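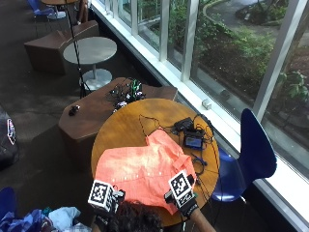
Shirt handling with the sensor gloves at one of our round tables.

Equipment Planning Coordinator (part-time, fixed term)
Horo -- Jullelley workspace

We teach robots to handle clothes, and we're about to spend real money on doing it properly. Horo is looking for someone who loves a good equipment list, asks suppliers the awkward questions and can turn "we need more gloves" into a budget that holds together. If you have ever been excited by a well-built spreadsheet, please keep reading!

About the work

Our operators wear gloves fitted with sensors and coded marker cubes while they handle everyday clothing -- shirts mostly, at the moment -- and those recordings go to our robotics group, who use them to work out how a machine should grip, smooth and fold. It's absorbing work and the team is growing quickly. Our equipment has grown with it, a bit at a time, and the next round of buying needs somebody whose job it is.

The big project is called Trenholm. It takes us from 2 recording stations to 16 and adds our first pair of robot arms for folding trials. The stations come first, the arms second, and the order matters a great deal because the arms are no use without enough recordings to train on. We have a draft list of 121 items, ranging from cable ties to the arms themselves, and plenty of those lines still say "price to come".

What you'll be doing

Going through the draft list with the operators and engineers, line by line, and finding out what each thing is for, how long it lasts and whether we could share it between stations.

Getting quotes. For the gloves and cameras we'd like at least two suppliers compared, with freight, duty, spares and repairs all counted. A cheap glove that takes six weeks to come back from repair is a dear glove.

Building the budget for Trenholm and keeping it up to date as quotes change. You'll also look after the smaller running budget, which covers batteries, cables, markers, replacement garments and laundry.

Planning the room. Each station needs a table, power, a camera mount and a sensible place for the cables to go, and the arms will need a clear area with guarding. You'd work this out with our building manager and an electrician.

Comparing buying with leasing for the arms. We really don't have a fixed view on this yet and would love a fresh pair of eyes.

Sitting in on recording sessions, especially in your first fortnight. You are welcome to put the gloves on and fold a few shirts yourself. Most people find they want another go.

What we're hoping for

You've bought equipment for a lab, workshop, clinic, school, theatre or small factory -- we're not fussy about which. You can read a technical data sheet without panic, and ring somebody up when it doesn't make sense. You keep tidy records. You're comfortable telling an engineer that the favourite option is over budget, and just as comfortable going in to bat for it when it's worth the extra.

No robotics background needed. If you've dealt with import paperwork or safety requirements for machinery, tell us, as it would be a great help. Experience with the Frerichs stock system would be handy too, although it can be picked up in an afternoon.

Hours and conditions

The role is 20 hours a week until the Trenholm purchases are delivered and signed off. You can spread the hours over three, four or five days. Recording sessions start at 9 am, so at least one morning a week on site would suit us well, and much of the rest can be done from home. Pay is set by experience under our coordinator scale, and we'll send you the current scale if you ask for it before applying. Superannuation is paid on top.

The workspace is on the ground floor and carpeted, with big windows looking out to the garden. There's bike parking and a kitchen with a decent kettle.

How to apply

Send us your resume and one page about something you planned and bought. Tell us what it cost, what you got wrong in the first version of the budget and what you'd do the same way again. It doesn't have to be grand -- a set of school ovens would be just as interesting to us as a production line.

Applications close at 5 pm on the last working day of October. We'll hold short chats by phone first, then invite a few people in to see a session and go over part of the list with us. Use the contact form on the Horo site and put "Trenholm planning" in the subject line. Questions before applying are very welcome through the same form.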